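Dusell work table, white rectangular top
Reviewed by Socorro Alvarado

The Dusell is a plain white work table sold for shared workshops, training rooms and light assembly. I bought it for $429 with delivery, to replace a Milow bench that had developed a sag in the middle. The Milow is still listed at $249, so the comparison is a fair one for anyone furnishing more than one station.

Assembly

The top arrives in one carton and the legs and rails in another. Fixings are bagged by stage and the bags are numbered to match the instruction sheet. The pilot holes lined up at all four corners. The supplied hex key is soft and had started to round by the last corner, so use your own. Lifting the table upright is a job for two people. The carton is marked for a team lift and the marking should be taken seriously.

Our room has red-brown brick underfoot, laid in rows with the usual variation in level, and any table put on it will rock until it is adjusted.

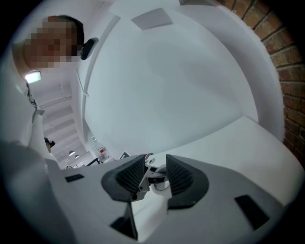 The levelling feet have enough travel to deal with a brick floor. Each one winds out by hand and is held by a lock nut. On the Milow the feet had no lock nut and crept back over a few weeks of use. I set the Dusell with a spirit level in June, checking along both lengths and both diagonals, and it has held its setting.

Rigidity

Leaning on the front edge with both forearms produces a small amount of front-to-back movement and very little side to side. The rear rail is responsible for most of the stiffness. Do not leave it off to gain leg room. I tried it without, and the table was noticeably worse when someone pushed back from it.

Surface

White was the only colour stocked. It suits close work because dark and mid-grey parts are easy to find on it, small rings and washers in particular.

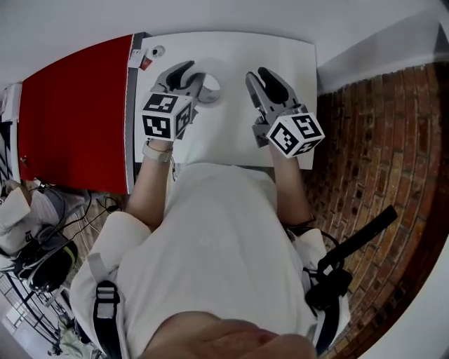
Glare is the trade-off. Under ceiling lights directly overhead the top throws back a fair amount of light, and a matte mat is worth having for long sittings. Pencil, whiteboard marker and coffee all came off with a damp cloth. Permanent marker needed methylated spirits and left a faint shadow.

The finish does scuff. Sliding tools and metal parts across it leaves fine marks which can't be wiped away, though they don't catch a fingernail. Buyers who need the top to look new after a year should consider the Chong bench, which has a harder coating and a price to match. For ordinary bench work the scuffing is cosmetic.

Edges and fittings

A round grommet in the top takes cables through to the underside. Ours sits near the middle, which is handy for a shared table but awkward if you want a large clear area for laying out drawings. Check the position against your own layout before ordering.

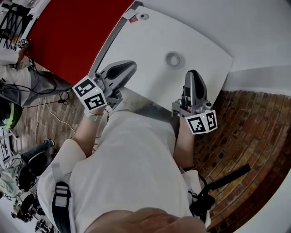

The grommet cover stays put in normal use. It stands slightly proud of the surface, enough to stop a sheet of paper lying completely flat over it. I would have preferred a flush type.

We run the table with one end against a red partition panel. The panel came from Brolier and was bought separately. The fit is acceptable, although the two products were not designed to go together and the height of the panel's lower rail had to be checked before anything was drilled. A bright panel beside a white top also puts a slight colour cast on work near that end, so do any colour matching further along.

Working height

Height is fixed. Seated on a standard office chair I can work with my elbows at a right angle. Standing, I stoop, and after an hour I feel it across the shoulders. Dusell sells a set of leg extensions for $212, half the price of the table again, and I have not tested them.

Verdict

The Dusell is a stiff, properly levelled table with an average surface. I would buy it again at $429 for seated work on an uneven floor. On a flat concrete floor the case over the Milow is weaker, and if most of the work is done standing I would look for something with adjustable legs.

Four out of five. The lost mark is for the grommet cover and the hex key.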